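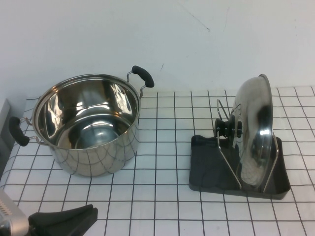 *The bean pot, lid in the rack.*

# Dried beans: I'm done soaking (come fight me)

**potliquor_pat** (original post)

Okay, I have been cooking dried beans every week since last April and I need to talk about them with people who won't glaze over. My family has heard enough!

I grew up soaking. You put the beans in a bowl before bed, you dumped the water in the morning, and if you forgot, it was eggs for dinner. Then I forgot once, was too stubborn to make eggs, and just put dry pintos in the pot with water, half an onion, a bay leaf and a big spoon of salt. They were the best pintos I've ever made. Darker, thicker broth, and the beans tasted like more.

So I've stopped soaking completely. Black beans, pintos, those little red ones, all straight from the bag. I boil them hard for ten minutes at the start, turn them way down, put the lid on crooked and go do something else. If the water gets low I add hot water from the kettle. The whole house smells amazing.

Who else is doing this? And what am I missing with chickpeas, which are the one thing I can't get right this way?

---

**grannysmith_no**

Welcome to the good side! I never soak black beans. The color washes out and you end up with gray soup.

Chickpeas I do soak, though. Sorry. 12 hours, salted water, in the fridge if the kitchen is warm.

---

**Lowsimmer**

Going to disagree with nearly all of this, in a friendly way.

Unsoaked beans cook unevenly. You get some that are perfect, some that have blown out of their skins and a few little pebbles hiding at the bottom. If you're making refried beans or soup, sure, who cares. If you want a bean salad with whole pretty beans, soak in salted water overnight and drain. The skins come out so much softer. I've done them side by side in two pots and my husband picked the soaked ones both times without knowing which was which.

Also, the gas thing is real in my house. That's all I'll say.

---

**potliquor_pat**

> If you want a bean salad with whole pretty beans

Fair! I never make bean salad, so I'd never have noticed. I want sludge. Glorious sludge.

Did you use the same bag for both pots?

---

**Lowsimmer**

Same bag, yes. Cannellini from the Sotomayor market, the bulk bins at the back. They go through them fast there so they're always fresh.

---

**tin_ladle**

I think freshness is the whole argument, to be honest with you. I bought a sack of pintos from a discount place in Mukalance and they would not get soft. Four hours! I soaked the next batch overnight and they still took all afternoon. Then I got a bag of Fusden pinks at the farm stand, this year's crop, no soak, and they were done in 47 minutes. I had the rice timed for way later and we ate beans on toast standing up. Best mistake of the month.

Old beans are old beans. Buy from somewhere busy and half of these fights go away.

---

**grannysmith_no**

Fusden pinks!! I can never find them. Do they hold their shape?

---

**tin_ladle**

Kind of. They go creamy right through and the skins are so thin you hardly know they're there. I wouldn't put them in a salad, but mashed with a little of the broth and a lot of garlic, oh my goodness. The stand usually has them until they're gone, and then you wait a year.

---

**second_helping**

What about salt? My mother would have taken the spoon out of my hand if I salted beans before they were soft. I've been scared to try it.

---

**Lowsimmer**

Salt early. It's fine, it's better than fine. It's *acid* you have to hold back. Tomatoes, vinegar, lime, all of that goes in once the beans are tender. I put a can of tomatoes in at the start once and those beans are probably still hard somewhere in the landfill.

---

**potliquor_pat**

Seconding early salt so hard. Beans salted at the end taste like plain beans sitting in salty water.

Reporting back on chickpeas too: I gave in and soaked them the way grannysmith_no said, with a pinch of baking soda in the soaking water, rinsed well. They were so soft I could squash one with my tongue! The hummus was like frosting. Fine. FINE. Chickpeas get soaked. I've changed my mind on exactly one bean.

I cooked them after lunch and then scrubbed splatter off everything, because I walked away with the lid fully on and it foamed over.
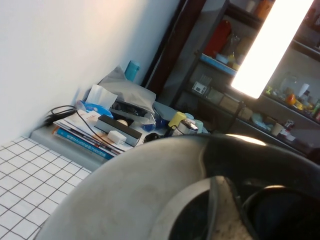
*Little square tile with dark grout, and the gray ledge along the wall.*

Does anybody have a trick for starchy bean foam on tile? It dries like glue.

---

**second_helping**

Lay a hot wet dish towel over it and leave it there while you do the dishes. Then it wipes right off. An old toothbrush for the grout lines. I wouldn't use vinegar on grout, my landlord was pretty firm about that.

---

**tin_ladle**

A spoonful of oil in the pot keeps the foam down. Or just use a bigger pot than you think you need. I fill mine less than halfway and I haven't had a boilover in ages.

---

**Lowsimmer**

I don't love the oil trick, it makes the broth greasy when you chill it. Skim the foam during the first hard boil and there's not much left to cause trouble. It takes two minutes.

---

**tin_ladle**

Greasy broth is a feature! But sure, skim if you like skimming.

---

**grannysmith_no**

Can we talk about freezing? I do a big pot and freeze it in 6 containers with enough broth to cover. One thing I've learned is to cool them in their liquid first. If you drain them hot, the skins split and curl up and they look so sad.

---

**potliquor_pat**

Yes! And don't you dare throw out the extra broth, people. I cook rice in it. I've poached eggs in it. Last night it was a bowl of broth with a squeeze of lime and stale tortilla strips and I was so happy.

Next up are the Tallitz whites I got in a seed swap, big flat things the size of my thumbnail. No idea how they cook. Thinking no soak (of course), sage, a whole head of garlic cut across the middle.

---

**Lowsimmer**

Big flat white ones? Please soak half. Just half! Two pots, same heat, same salt, and tell us what you get.

---

**potliquor_pat**

Ugh, okay, you're on. Half go in water tonight. I'll have to borrow a second pot from next door, so they're getting beans too.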